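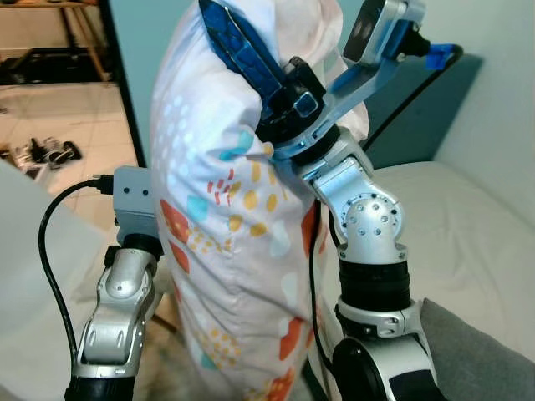
## Two arms, one bed: build notes, Monday, October 22, 2018

**1/** The pillow task is back on the bench, the bench being the spare room bed. Both arms are on the new mount plate. Patrício (the rig, named after the street) holds the patterned pillow upright between the grippers, and the creases fan out from wherever the right fingers press in. I read those creases as a force gauge until I have a better one.

**2/** Mount plate: 8 mm aluminum, cut at the Wasstead shared shop. The old one was plywood and flexed. With both arms stretched out I measured 11 mm of sag at the left wrist. New plate, same pose: under 1 mm. I should have done this in March.

**3/** Cable routing is still the worst part of the build. Each wrist has a black cable that leaves the housing, loops out to the side and comes back down along the arm. Too short and it pulls on the connector when the wrist rolls. Too long and it finds the sheet. Current slack is set by trial and tape.

**4/** Olga Prata asked why I don't run the cables inside the arms. The links are closed and the joints have no through-hole big enough for the plug. I could cut the plug off and re-terminate. I have done that once, on a different cable, and would like not to do it again.

**5/** Software side. Uvivum is my control script, now split into two processes, one per arm, with a small coordinator on top. Before the split, a slow camera read on one side stalled both arms. Now a stall on one side tells the other to hold position. Holding is the correct response when there is a pillow between you.

**6/** Rules for the squeeze, as of tonight:

- Close on position first, then switch to current limit.
- Same limit on both sides. Different limits make the pillow walk toward the weaker arm.
- No lift until both currents have been flat for 41 control cycles. I tried smaller values. They work on the firm pillow and fail on the soft one.

**7/** Finger shape matters more than I expected. The narrow jaws get into a fold and pinch it well, but on a tight surface they slide. Filipa Esteves has printed wider pads for hers and gets a better hold on stiff cushions, at the cost of being useless on sheets. I'm keeping the narrow ones for now and letting the second arm do the supporting. 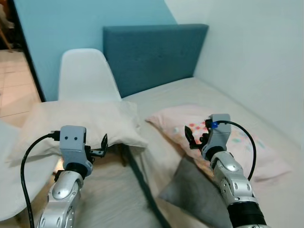

**8/** Home pose is set with both wrists over the mattress and the jaws slightly open. From there the left arm covers the chair side and the right arm covers the wall side. The overlap zone in the middle is where all the two-arm work happens, and also where all the collisions happen — so the coordinator only lets one arm enter it at a time unless the task is marked as a joint grasp.

**9/** The wall side needs its own limit. The bed is pushed up against it and the right elbow swings wide when the wrist comes in low. I added a plane to the collision model about 7 cm off the paint. The planner complains and takes a longer path. Fine.

**10/** Open problems:

- Sheet drag. A low approach pushes the sheet ahead of the fingers, and the pillow rides along with it.
- Pale fabric on pale fabric. Segmentation does well on the headboard and badly on everything lying in front of it.
- Wrist camera brackets. The screws work loose. Thread locker is on the list.

**11/** Next is placing the pillow against the headboard without letting it fall forward. Olga thinks one arm should release early and push. I think both should release together, slowly. We'll run both versions at the Netville meetup and I'll post the logs, including the bad ones. If anyone has a plug that fits a smaller hole than mine, please send the part number.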